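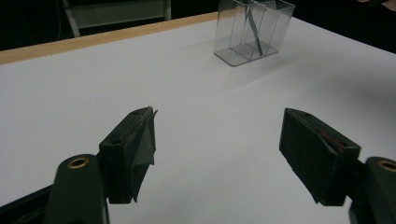 第六章 热起来的堆:堆肥里的温度、空气和水

Natanael Xavier
6月

我第一次认真做堆肥,是在 Prenalholm 的一块租来的菜地里。那会儿我刚读完两本土壤学的书,自我感觉好得不得了,把割下来的草、厨房的菜叶子、半袋咖啡渣一股脑儿倒进一个 200 升的塑料桶,盖上盖子,心满意足地回家等着。三个星期后我掀开盖子,那个味道我到现在还记得(我太太记得更清楚,那件外套后来归了狗窝)。桶底一层黑乎乎的浆,上面的草压成了一块一块的饼,拿叉子都撬不开。

所以这一章我想从这桶臭东西讲起。前五章我们说的是土壤里的矿物、水分、有机质和住在里头的那些小家伙,讲得比较规矩。现在要动手了!堆肥是我最喜欢拿来教微生物的题目,你把手伸进去就能感觉到它们在干活,比看显微镜还过瘾。

6.1 堆为什么会发热

先想一件很平常的事:你跑步的时候会热。你的身体在分解糖,拿到能量,其中一部分用来跑,剩下的变成热散掉了。细菌也是这样。它们吃糖、吃淀粉、吃蛋白质,一边吃一边放热,只是一个细菌放出来的那一点点热,谁也感觉不到。可要是把数不清的细菌和它们的饭堆在一起,堆又够大,里面的热跑不出去,温度就一点一点上来了。

这里有个很容易被忽略的地方,就是堆的大小。热是在整个体积里产生的,却只能从表面散出去。堆小的时候,表面相对体积来说很大,热散得快;堆大了,中心的热得走一大段路才能出来。我有个学生在阳台上用饭盒做堆肥,天天量温度,天天失望,跑来问我是不是菌不够、要不要去买点菌种。菌早就够了,菜叶子上本来就带着一大堆。她的饭盒太小而已。后来她把实验改成给饭盒外面裹旧毛衣,数据一下子好看多了,那份作业我给了很高的分。

一个正常的堆,温度大致分这么几段走。刚开始是喜欢温和环境的那批微生物,我们叫它们嗜温菌,挑最好下口的东西吃,糖啊,简单的淀粉啊。它们把自己吃热了,热到自己受不了,就退场了,换上嗜热菌。嗜热菌能对付更难啃的东西,脂肪、蛋白质、一部分纤维素,杂草种子和很多病菌也是在这一段被热死的。等好吃的吃得差不多了,温度慢慢降下来,嗜温菌又回来,真菌也跟着活跃起来,去收拾那些最硬的木质素。最后还有一段很长的熟化期,看上去什么都没发生,请你千万别急着把它挖出来用。我急过,那年的豆苗黄得很整齐。

那是不是越热越好呢?每年都有人这么想,我自己也这么想过。堆心一旦超过 70 度,连大部分嗜热菌都扛不住了,活着的少了,分解反倒慢下来。这时候该翻堆,让热气散一散,顺便把外圈的凉料换到里面去。

6.2 空气:那桶臭东西的真相

回到我的桶。桶里不缺吃的,也不缺水,缺的是氧气。湿草叶子特别爱贴在一起,一压就密不透风,里头那点氧很快用光。接下来接班的是不需要氧的厌氧菌,它们分解得慢,放热也少,产物里有有机酸,有硫化氢(臭鸡蛋那个味儿),氮太多的时候还会跑出呛鼻子的氨。

闻味道是个正经的诊断方法,我上课一定要大家练。臭鸡蛋味或者酸馊味,多半是太湿、太实,缺氧了。刺鼻的氨味,多半是含氮的料放多了,加枯叶、加锯末、加撕碎的纸板。要是什么味道都没有,也不热,干巴巴的,那就浇水。闻起来像下过雨的树林,恭喜你,可以去泡杯茶了。

让空气进去的办法,最便宜的是在堆底铺一层粗树枝,10 厘米厚就很管用,空气从下面钻进来,热气往上走,自己就形成一股小小的气流。其次就是翻。翻堆是个体力活,我不骗你,第二天腰会告诉你用了多少力气。Portela 那边的合作农场有个做法我很喜欢,他们并排搭三个格子,新料进第一格,翻的时候直接倒进第二格,再翻倒进第三格,省得在原地来回折腾。

6.3 水:拧毛巾的手感

微生物是住在水膜里的。料的表面有薄薄一层水,它们在里面游、吃、繁殖,氧气也要先溶到这层水里它们才用得上。水太少,膜断了,大家就都停工;水太多,空隙被灌满,空气进不来,又回到 6.2 节那个味道去了。

怎么判断呢?抓一把料,使劲捏。感觉像一块拧过的毛巾,手指缝里顶多冒出一两滴水,就对了。哗哗往下淌,加干料,翻一翻。松手就散、手心还是干的,加水,而且要一边翻一边加,从顶上浇的水常常顺着一条缝流到底,中间照样是干的(这个亏我也吃过,你大概已经看出来了,我这本书基本上就是一份吃亏记录)。

市面上有卖湿度计的,插进去读个数。我用过一支 Fesix,在花盆里挺好,在粗枝粗叶的堆里读数就跳来跳去,探头碰到一团湿草是一个数,碰到一个空隙又是另一个数。手捏虽然土,捏几把不同位置的料,心里也就有谱了。温度倒是值得买一支长杆的温度计,要能插到堆心的那种。

6.4 碳和氮,先说个大概

详细的算法放到后面,我们先有个感觉。干的、褐色的料,像枯叶、秸秆、木屑,碳多;湿的、绿色的料,像鲜草、菜叶,氮多。咖啡渣颜色是褐的,可它算在氮多的这一边,考试我年年出,年年有人掉进去。碳主要是微生物的燃料,氮是用来长身体的。燃料太多没有氮,它们长不起来,堆就凉着;氮太多用不完,就变成氨飞走了,白白浪费了你菜地里最金贵的东西。

料切得碎不碎也有关系。同样一根玉米芯,整根扔进去能躺上一整年,剁碎了表面积大得多,微生物下嘴的地方就多。可也别打成糊,糊是不透气的。我家里的标准是,剁到我不耐烦为止,效果一直还不错。

动手之前

读下一节以前,请先去找一个正在进行的堆,自己家的、邻居的、学校后院的都行。带上温度计和本子,分别在堆心、半深处和表层各量一次,每处抓一把料捏一捏,闻一闻,把感觉写下来,用你自己的词写,写“像泡过的茶叶”比写“湿度适中”有用得多。隔天同一时间再量一次。把两次的记录带到课上来,我们从它们开始讲 6.5 节的翻堆时机。

相关阅读
第四章 有机质从哪里来
第五章 土里的邻居:细菌、真菌和蚯蚓
第七章 蚯蚓箱的养护
附录二 常见堆肥材料分类表
Jedeck 社区菜园堆肥记录
Prenalholm 冬季堆肥笔记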